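Skjelbred open day, simulation demo: notes and questions

torque_ledger
Posted 1/26/22

Went to the open day at Skjelbred in October and finally typed up my notes. The part worth discussing was the Iltari station, where a two-armed robot does floor pickup in a rendered living room. Visitors got 10 minutes each at the console. The room has a plank floor, a brick chimney breast with a fireplace, and a glazed door onto a garden. A bucket stands in front of the fireplace and a small can with a blue label is out on the boards. 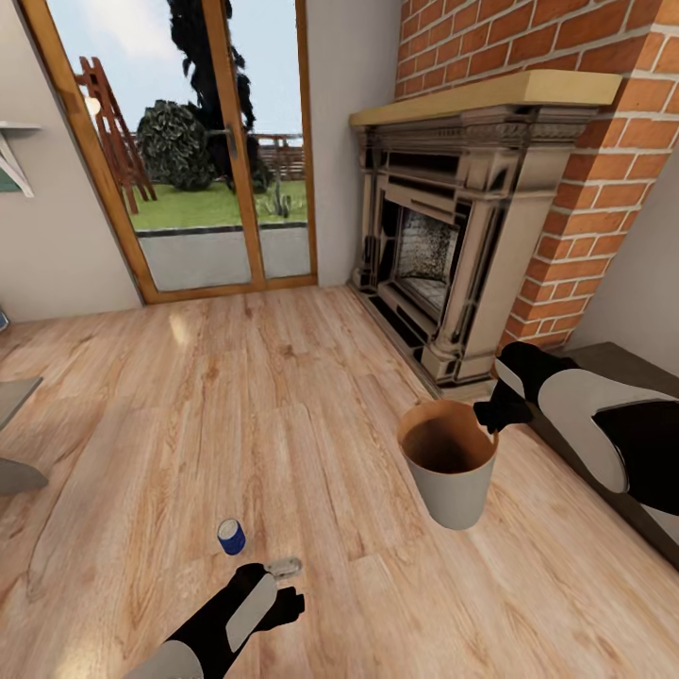
My main interest was how the two arms share the work. Each has its own target queue, and the planner locks a volume around whichever arm moves first. Conservative, but I saw no arm-to-arm contact in my session. Cycle time suffers for it.

pallet_jack
Was that the Pevus planner or their own? Pevus locks the whole swept volume, so the second arm just sits there.

torque_ledger
Their own, according to the person at the desk. The second arm did sit there quite a bit.

nine_mm_hex
I was there in the afternoon and was less impressed. Floor pickup in simulation is mostly a test of your contact model. They quoted 1,000 runs and would not give friction values. Without those the number is useless to me.

torque_ledger
Agreed on friction. I asked too and got "tuned per object." The close view over the floor was more useful than the run count. You get the fingers at the sides and the target between them and further out, in this case a small round thing with an orange rim.
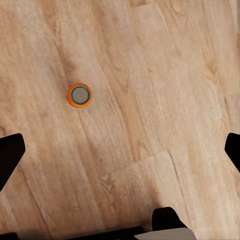 With that view I could judge lateral offset well enough. Height was harder. I would want a range readout next to it, or a second angle from the side.

pallet_jack
Shadow under the gripper helps with height if the renderer does it properly.

nine_mm_hex
Only if the light in the real room matches. Narberg tried shadow cues on their bench cell and dropped them after 3 weeks.

torque_ledger
Different case. Narberg had overhead strips and a glossy bench. I would still take the readout over the shadow.

gantry_dan
Did they say when the console build goes out to outside users?

torque_ledger
Version 13, no date given. There is a sign-up sheet on the Skjelbred site.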